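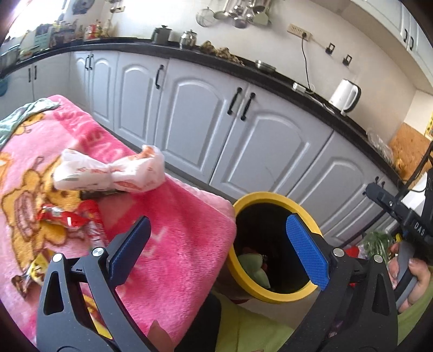 Wrappers and a plastic bag on the blanket, with the yellow-rimmed container close by.

How to clear a blanket-covered surface

By Mwende Magesa

A fleece blanket over a table or chest collects rubbish quickly. Clear it before you shake or wash it.

1. Bring a bin or tub right up to the edge. Anything with a wide opening will do.

2. Pick up the snack wrappers first. Check inside each one for crumbs and tip those into the bin before dropping the wrapper in.

3. Untwist any plastic bags and look inside. Keep the clean ones for bin liners. Soft plastics don't go in our kerbside recycling, so torn bags go in the rubbish.

4. Lift the bags and look underneath. Small dark items are easy to miss, and they end up in the wash.

5. Take off any loose cloths and fold them separately.

6. Gather the blanket by its four corners, carry it outside and shake it well away from the door.

7. Move vegetables off the floor before you sweep. Leafy greens should be rinsed and put in the fridge.

Wash fleece in cold water on a gentle cycle, without fabric softener, and dry it on the line in the shade.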